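How to Get the Last of the Lotion Out of a Pump Bottle

By Muthoni Kimaro

I grew up in a house where you did not throw away a bottle until it had given you everything it had, and I still can't do it. If the pump starts sputtering and you can feel there's plenty left by the weight in your hand, stay with me, there is a good week of lotion in there yet.

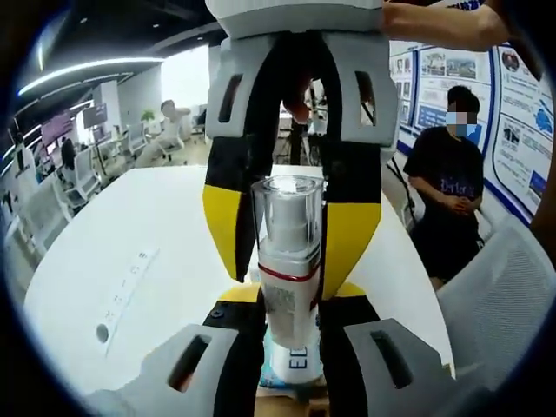 Before you start, gather a clean jar with a lid (an old jam jar is fine, washed and dried all the way), a small funnel if you have one, a narrow spatula, and a pair of sturdy scissors. I keep mine in a drawer in the bathroom so I'm not wandering into the kitchen with slippery hands.

Start with the easy way. Lock the pump down if it locks, put any cap back on, and lay the bottle on its side overnight with the pump end a little lower than the bottom. I roll up a washcloth and tuck it underneath. In the morning, stand the bottle up and try a few slow presses. Slow is the trick - if you pump fast you only pull in air.

When that stops working, unscrew the whole pump. Hold the long tube over the mouth of the jar and run your thumb and finger down it to squeeze off what's clinging to the outside. Then press the pump a few times into the jar to empty the tube itself.

Now turn the bottle upside down over the jar. Thin lotions will come by themselves if you prop the bottle safely and go have your coffee. Thick creams need some coaxing, so set the closed bottle in a bowl of warm tap water for 4 minutes first. Please don't use boiling water, and don't microwave it! My sister tried that once and we scrubbed for an hour.

If the plastic is soft enough, you can cut the bottle open across the middle. Lay it on a folded towel, make a small starting hole, and cut away from yourself. Scrape both halves with the spatula. The shoulders up near the neck always hold more than you'd think, so go around them twice.

Don't add water to stretch it out. I know people do, and I used to, but watered-down lotion can spoil, and it never feels right on your hands anyway. Write the name of the lotion on the jar along with the date you opened the original, and use it up within 30 days.

Rinse the bottle and the pump with warm soapy water before you recycle them. Check your local rules on the pump, as many of them have a little metal spring inside and have to go in the trash.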